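About Drivside

Drivside is a shared workshop behind a tile showroom, open from January until the heat gets us. Sorcha Dow started it with 600 dollars and a drill press she still won't let anyone else oil.

We build robots at home scale. Our current project, Bumetti, is a two-armed bench rig in a bay with a green work surface, and its ambitions are modest: toy blocks, bowls, the odd wine glass. Members have put almost 1000 hours into it, a good share of them spent looking for the right hex key.
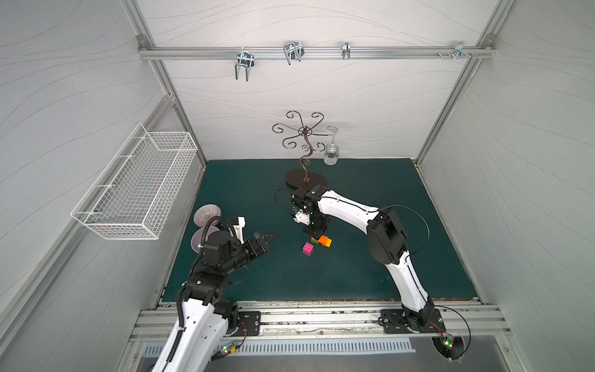

Joining costs less than a gym and you'll use it more. Come by after 7 in the evening, bring a project, and label your zip ties.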